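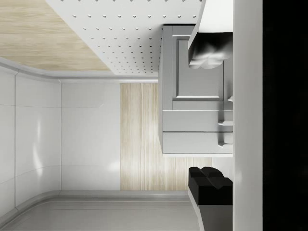
Weerasinghe puts it bluntly: a machine that can put away the dishes in one kitchen has learned one kitchen, and until it can walk into a stranger's house and find the forks, we should hold the applause. Plenty of people who build household robots would agree, at least on a bad day. I agree on the bad days too, and I still think this is one of the best problems anyone can work on right now.

Chapter 7
Chores: Are We There Yet?

In Chapter 6 we looked at arms bolted to the floor of a shop, doing the same weld or the same pick all shift long. Those machines are wonderful, and they are also spoiled. The part shows up in the same spot, facing the same way, under the same lights. Now take away the fixture, the conveyor and the fence, and ask for something a nine-year-old does while talking on the phone: open a drawer.

Think about what a drawer asks of you. You have to know it is a drawer and that the front next to it is a swinging door. You have to find the handle, get your fingers on both sides of it, and pull along a line you can't see but can feel. If the drawer sticks, you pull harder – and if it sticks because a ladle is jammed inside, you stop. You did all of that this morning without noticing.

The Wellden exercises, which we will use through the rest of this chapter, break kitchen work into 145 short tasks of this kind. Some are a single motion, such as closing a cabinet. Others chain several motions together, and those are where the fun starts. A small slip in step one (a grip a finger's width too low, say) may do no harm until step four, when the cup is supposed to go on the shelf and arrives tilted.
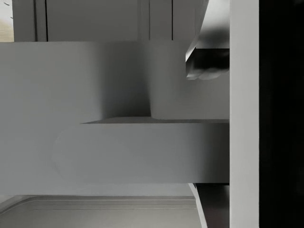

Most of the Wellden tasks are practiced in simulation first. A simulated kitchen never needs mopping, you can reset it in an instant, and you can change the cabinets between one attempt and the next. The price is that simulated drawers tend to be well behaved. Real ones have crumbs in the track and a screw coming loose, and a policy trained only on the tidy version can be badly surprised. We'll come back to this gap in Section 7.4.

So, can machines do chores yet? Look at the class results from Sultside. Out of 207 attempts at pulling open a drawer in a kitchen the program had practiced in, 125 succeeded. That's a real achievement! It also means you would be opening a lot of your own drawers. In kitchens with a new layout the count fell sharply, and on the chained tasks it fell again.

Shop floors sit somewhere in between. The Kandurberg packing line, our second case study, has bins that move and boxes that sag, but the list of things that can turn up in a bin is short and known ahead of time. Keep that in mind as you read, and try to spot which parts of the job were made easier by people before the machine ever moved.

Before you start Section 7.1

Pick one chore you did today that took under 2 minutes. Write down every step, including the ones your hands did for you. Then mark each step where you relied on touch, and keep the list handy for the problems that follow Section 7.3.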